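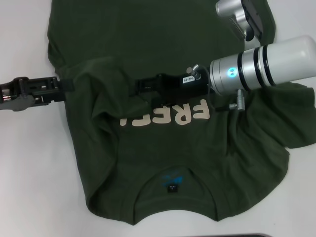 Fold it in thirds, Frøydis Ekström told me, and stop fussing with the sleeves. I'd rung her to moan about my T-shirt drawer, which hadn't closed properly since February.

Home | Style | Rooms | Food | Subscribe

The fold and the drawer
Nov 22, 2018
By the Homes desk
Reading time: 7 minutes

I own 17 T-shirts (I'd have sworn it was fewer!) and I can't part with any with writing on. The slogan ones are the worst to fold, too. You want the words facing up so you can find the thing in the morning, but get the fold wrong and you're left with half a word and no idea which shirt you've grabbed.

So off I went to Clundemthorpe, where Frøydis runs folding evenings above the old Hagedorn drapery, open since 1925 and still smelling gorgeously of starch. She had us clear the table completely, lay the shirt out flat and smooth it from the middle with both hands. Sides in, then up from the hem, and stand it on its edge in the drawer like a book. Mine fell over. So did the next one – I'd left a great lump of cloth in the middle – but by the tenth go I was getting rather smug.

I did the whole drawer when I got home to Kirkcombe. It shuts now, if you lean on it a bit, and I've started eyeing up the jumpers.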